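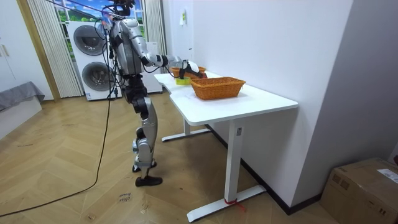 Open day at Prernen, Thu 13 August

We signed in at 10 and were given badges and a map with 3 stops on it. Lihua Fu took our group. The building used to belong to Setex and still has the old loading doors on the street side.

The sorting room was the second stop. It is a plain room with white walls and a white sit-stand desk with a curved notch in the near edge. The labels are handwritten in black straight on the desktop, one below each wicker basket. The baskets are shallow with braided rims, nicer than the plastic bins we use at Bakilana.
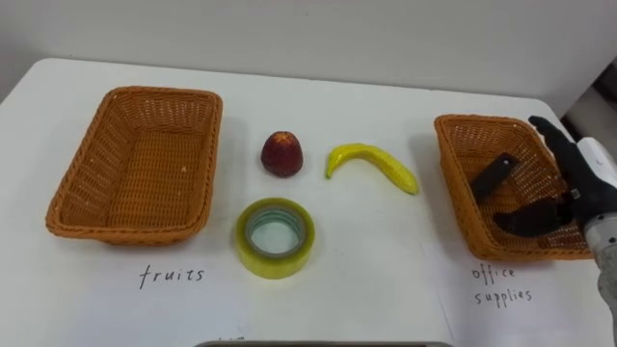 Sorting table with the "fruits" and "office supplies" baskets. Between them: toy banana, small red fruit, roll of clear tape.

Lihua said the labels get rewritten whenever the categories change, last time in June. Coffee was in room 110. Parking is free but the lot has only 40 spaces, so take the 432 bus if you can.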